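We use cookies to remember your settings. Accept | Manage

Household Tips: Teaching a Gripper to Fold a Jacket
Reading time: 2 minutes

You have folded jackets all your life and will now discover you can't do it with two fingers. Some tips for anyone recording folding demos at home with hand-held grippers.

1. Use the bed. It's the right height for your knees and the wrong height for your back, but a jacket can lie out flat on it. Smooth the sleeves by hand before you start recording.

2. Black on a patterned bedspread is fine. Black on black sheets is a lost afternoon. 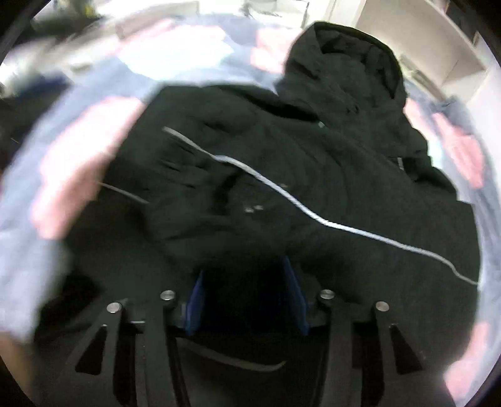
Go in low and close the pads on a real pinch of cloth, a little more than seems polite. A timid grab slides off, and you'll have taught the machine to be timid too.

3. Deal with the hood early. Dezső Mészáros, who recorded 32 folds for our Prindwood set in April, left it for last five times and had five lumpy parcels to show for it. Hoods like to stand up again when you let go.

4. Wear the wrist strap. Your toes will never thank you, but they would complain.

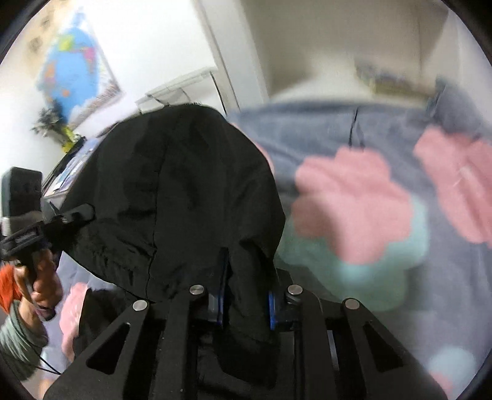
5. Move slower than you think, then slower again. If you fumble, finish the fold anyway and mark the take. Recoveries are worth keeping; swearing is optional, provided the sound is off.

6. Shake the jacket out between takes. Around 1000 folds is a decent set. We stopped at 989 and went to dinner.

Related tips
Pairing socks by remote control
Getting lint off gripper pads
Towels, and why to start with them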